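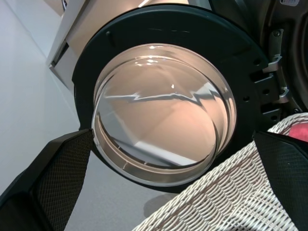
Figure 7.1 The open door of a front-loading washing machine, with the two fingers of the gripper in the foreground.

Chapter 7
Working with Soft Objects

In the earlier chapters your robot picked up blocks, cups and tins. Those objects keep their shape. A block held at one corner is still a block, and if you know where one face is you can work out where the others are. Cloth gives you no such help. It folds, slides and hangs in a new way each time it is lifted.

This chapter follows the laundry project built by a student team at the Walness robotics club. The team had two tasks for the arm: open and close the door of a washing machine, and move clothes between the drum and a basket on the floor. Kanyarat Onsri wrote the control program and Kevin Llanos looked after the gripper. Their project log runs to 592 entries, and several are printed in this chapter with their spelling corrected.

The door comes first. It turns on a hinge, so every point on its ring follows part of a circle. If the gripper pulls in a straight line, it will either slip off or strain the hinge. Section 7.2 shows how to plan a curved path from three measured points. The glass bowl is a separate difficulty. It reflects light and bends the view of whatever lies behind it, and a program that looks for edges may find some that do not exist.

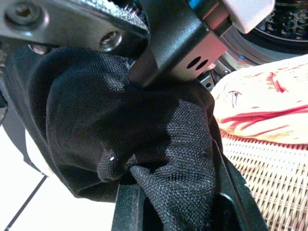

Figure 7.2 Black mesh fabric held in the gripper. The basket and the door opening are to the right.

Gripping cloth is covered in Sections 7.3 and 7.4. You will compare a pinch from above with a scoop from the side, and learn to check whether the fingers have closed on one layer or several. Dark fabric needs extra care, as its folds can be hard to tell apart in shadow.

Before you start, you should be able to:
move the arm to a given position and angle
read the finger position from the gripper
stop the arm safely by hand and from the program

You will need a basket, a lamp and several old garments of different colours. Empty the pockets first.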